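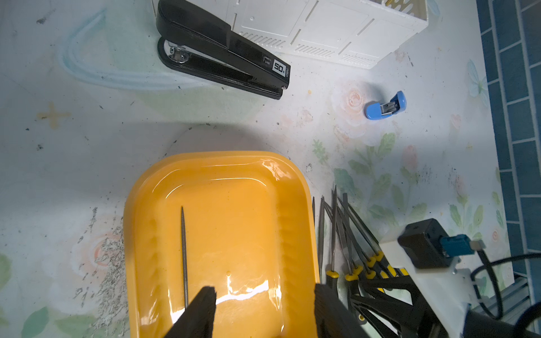 ## Unit 4: Fastening paper by hand

Records and Office Practice, Sayce Building, December 2022
Handout prepared by Morfudd Wynne. Bench sessions led by Hywel Hughes.

Read this before the bench session and bring it with you. The reading from Unit 3 (paper weights and folding) is assumed. You need to know what a 24/6 staple is and how to tell it from a smaller one before you touch the finishing exercise, so go over section 4.2 twice if the numbers are new to you.

### 4.1 Two kinds of stapler

Most offices end up with at least two staplers. One is a large desktop model that stays put. The other is small and travels from desk to desk. On the bench the large one is black and marked 50, with 24/6 in tiny print next to it. The small one is blue.

The differences that matter for this course:

| | Large desktop | Small |
|---|---|---|
| Position in use | Flat on the table | On the table or in the hand |
| Reach from the edge of the paper | Usually deeper | Shallow |
| Best for | Reports, minutes, course packs | Receipts, two or three sheets |
| Pressure | Heel of the hand, straight down | Thumb or palm |

Do not assume that a bigger stapler can take any staple you put in it. The size of the channel decides which staples fit, and the size of the staple decides how much paper you can fasten.

### 4.2 Reading staple numbers

Staple sizes are normally written as two numbers with a slash between them. In 24/6:

- 24 is the wire gauge. It tells you about the thickness of the wire.
- 6 is the leg length in millimeters.

A 26/6 staple has the same leg length as a 24/6 but is made of slightly thinner wire. Many desktop staplers accept both, and the base or the instruction sheet will say so if they do. A No. 10 staple is narrower and belongs in small staplers. It will not sit properly in a channel made for 24/6.

The leg has to pass through all of the paper and still leave enough wire to fold over at the back. With a 6 mm leg that limits you to a fairly thin stack of ordinary copy paper. For more sheets you need a longer leg, such as 24/8, and a stapler that is built to take it.

### 4.3 What a sheet capacity means

A number such as 50 on the side of a stapler is the sheet capacity. Three things to remember about it:

1. It is an upper limit. Expect more bent legs as you get close to it.
2. It assumes ordinary copy paper, usually 70 or 80 gsm. Card covers, photo paper and laminated sheets use up the capacity much faster.
3. It assumes the right staple. A stapler with a high capacity may need a longer leg to reach it, and shorter staples will bring the figure down.

In Hywel's bench notes a card cover is treated as three sheets. A report with two card covers and 30 inside pages is therefore worked out as 36. Use the same rule in your answers so that everyone's worksheets can be compared.

### 4.4 The parts

You will be asked to name these on the bench:

- **Arm.** The top part you press.
- **Base.** The part that rests on the table.
- **Channel (magazine).** The metal track that holds the strip of staples.
- **Follower and spring.** They push the strip toward the front.
- **Driver blade.** The flat piece that cuts one staple off the strip and drives it through the paper.
- **Anvil.** The metal plate with grooves that turns the legs in. On some staplers it can be turned or slid so that the legs point outward, for a temporary pin that is easier to pull out.
- **Pivot pin.** The pin the arm swings on.

### 4.5 Loading

1. Set the stapler on the table and open the channel. Some open by lifting the arm, others by a catch at the back that lets the follower slide out.
2. Look into the channel. Remove any loose staples or broken ends before you put in a new strip.
3. Check the number on the box against the number on the stapler.
4. Lay the strip in with the legs pointing down.
5. Close the channel until it clicks.
6. Staple two scrap sheets and look at the back. Both legs should lie flat and be the same length.

Keep your fingers away from the front of the channel when you release the follower. It can snap forward.

### 4.6 Making the fastening

Square the stack first. Tap the long edge on the table, then the short edge, and hold it at the corner with your free hand. Fan and tap again if a page is sticking out. A stack that is not square cannot be fixed after it has been stapled.

**Single corner staple.** Top left corner, 10 mm in from each edge. Our house style sets the staple at 45 degrees so the pages turn without tearing. Some offices want it parallel to the top edge. Ask before doing a large job.

**Two side staples.** For packs that will be opened flat or have a cloth strip over the spine. Place them 5 mm in from the left edge, one quarter and three quarters of the way down. Mark a scrap card with both positions and use it as a guide.

Press straight down in one steady movement. Hitting the arm with a fist tends to skew the driver, and the leg nearer to you will buckle. If the stack is thick, stand up to staple it.

### 4.7 Faults

| What you find | Likely cause | What to do |
|---|---|---|
| Legs crumple on top of the paper | Too many sheets, or wire too thin | Split the stack or change the staple |
| Legs go through but do not fold | Anvil out of position, or leg too short | Reset the anvil, check the number |
| One leg flat, one leg bent | Uneven pressure | Press from directly above |
| Nothing comes out | Jam at the front, or strip upside down | Open, clear, reload |
| Two staples at once | Worn driver, or mixed staple sizes | Empty the channel and load one size only |
| Paper marked or torn | Burr at the front of the channel | See 4.8 |

### 4.8 Clearing a jam and removing a burr

Most jams are a single staple wedged at the mouth of the channel. Open the stapler fully, pull the follower back and hold it there. Push the wedged staple out from the inside with a thin, stiff tool. Do not use a pencil. The lead breaks off and you then have two things to clear.

If the same stapler jams again and again, run a fingernail lightly along the outside of the channel mouth. A rough spot means a burr in the metal. A needle file will take it off:

- Empty the channel completely.
- Steady the stapler on the table with the front end facing you.
- Use light strokes in one direction, away from you. Three or four are enough before you check again.
- Tip the filings out over scrap paper and wipe the channel with a dry cloth.
- Reload and test on scrap.

File only the outside edge of the mouth. The inside faces guide the staple, and widening them makes the fault worse. The driver blade is never filed in this course. If you think the driver is worn, put the stapler on Seija Rissanen's repair shelf with a note saying what it does.

Files go in the shallow tray when you are not using them. A needle file left on the table rolls, and the point is sharp enough to go into a hand.

### 4.9 Choosing for a job: worked example

The Senamden housing office sends over its tenant packs for finishing. Each pack has 16 sheets of copy paper and one card cover. There are 371 packs.

Working thickness: 16 + 3 = 19 sheets.

- The small stapler is ruled out. Even if it got through the first few packs, the legs would not fold reliably.
- A desktop stapler marked 50 with 24/6 staples should manage it. Test three packs first, because the card is stiff.
- One corner staple per pack means 371 staples. Two side staples per pack means 742.
- Spoiled staples are extra. Add one strip for every 100 packs.

The same office later asks for 713 single-page notices, each with a receipt attached. Here the small stapler is quicker, and one No. 10 or similar staple is plenty, provided it matches the channel.

### 4.10 Bench exercise

Work in pairs. Each pair needs scrap paper, scrap card, staples and the use of a large and a small stapler.

1. Find the markings on each stapler and write them down. If there are none, write "none found" and measure a staple that came out of it cleanly.
2. With the large stapler, fasten stacks of 5, 10, 15 and 20 sheets. Look at the back of each and record how the legs lie.
3. Repeat with the small stapler. Stop at the first stack where the legs fail to fold.
4. Make up one ten-sheet booklet with a card cover and two side staples, using a guide card.
5. Sioned Lloyd will hand you a stapler with a known fault. Use the table in 4.7 to find the cause. Write the fault and the remedy on one line each.

Keep all your test stacks and number them. They are handed in with the worksheet.

### Clearing up

Pick up loose staples by hand and drop them in the tin. Wipe the table down to the corners, since grit on the surface gets pressed into the back of the next booklet. Close both staplers before putting them back.

### Reading

- Drovton Office Skills Series, booklet 614, sections on wire stitching and stapling. The library has two copies.
- Anneli Ahonen's notes on binding edges, handed out in September. Bring them again for Unit 5.

Unit 5 covers hole punching, treasury tags and comb binding. Bring your guide card from exercise 4.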